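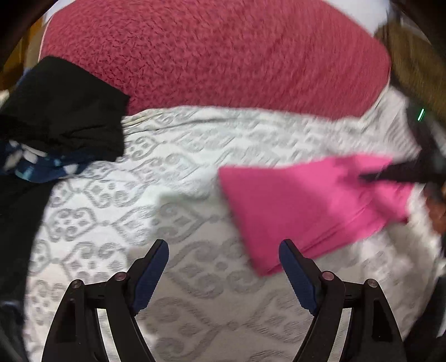
Malero Hand-Held Gripper Pair

The Malero is a pair of hand-held grippers from Tonatura for recording two-handed work with laundry, bedding and other soft goods. The fingers are black molded plastic, with a navy blue ridged pad on each inner tip. A green LED sits on the gripper body.

In the box: 2 grippers, 2 chargers, 4 spare finger pads, hex key.

Storage: up to 200 recordings per gripper
Pad life: rated for 4,000 closes
Price: $2,052 per pair

Spare pads are sold separately. Orders placed now ship in December. For bulk orders, ask for Gladys Quispe in sales.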